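Budgeting for a two-arm bench setup – what am I forgetting?

Posted in Equipment and Planning by Ifeoma Igwe, 26 November 2023

Hi all! I'm putting together next year's equipment request for our little bench robotics group in Ninholm and I'd love a sanity check before it goes in. We want two arms on one table, a parallel gripper on each, a fixed camera looking at the table and one more at the wrist. The jobs are small stuff: bottles, trays, racks, and picking up a handheld unit with a chunky rubber bumper. The arms are already quoted, so that part is easy. It's everything else that scares me. So far I've got $2000 set aside for "extras" – racks, trays, cables, power, clamps, table covering – and I pulled that number more or less out of the air. This is the sort of work I'm planning for:
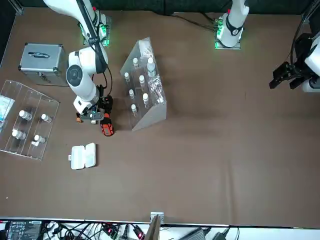
Helmut Frerichs
Your extras line is too thin, I'd bet money on it. We did our list last September and the small things came to $1370 before a single spare part. Cables were the worst of it. Every run was longer than we'd drawn, and then we needed clips and strain relief so nothing snagged when the arm swung over. Price the cables from a real measurement, with the arm stretched out to its farthest point, and add a bit.

The other thing I'd spend on is fingers. People buy the gripper and stop there, then find out the stock fingers are fine for a box and lousy for anything rounded. Before you sign, ask the seller (we went with Girnia, but ask anyone) what a second set costs and how long it takes to ship. Ours took 19 days, and that was with me calling them. Take your fattest item along to the demo too, because you want to know the opening is wide enough with the bumper on.

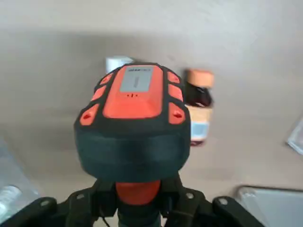 Handheld unit in the gripper, wrist camera view

I'd keep another $400 back for stuff that breaks. You'll use it.

Hopkin
just buy a bigger table. seriously. we got the arms first and the table second and had to do the table again

Arex
Agree on the table, but I'd go further and lay the whole thing out on the floor with tape before you order anything. Two arms, the rack in the middle, a tray and a case off to one side – it fills up quicker than you'd think, and you still want open space for the second arm to work in. Mark where the power supplies go as well. I forgot ours completely and they ended up on a shelf I had to buy later.

Clear acrylic racks are nice to look at, but ask whoever is doing your camera work before you buy a pile of them. See-through things can be a pain to pick out. I'd get one, try it for a month, and leave the rest of that money alone until you know.

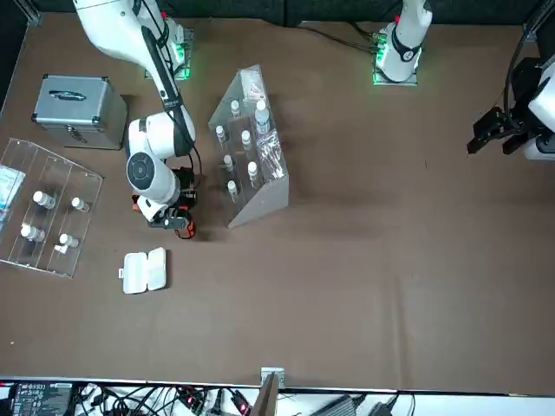
Rack in the middle, tray and case to the left, both arms at the back

Ifeoma, if you post your list I'm happy to go through it line by line.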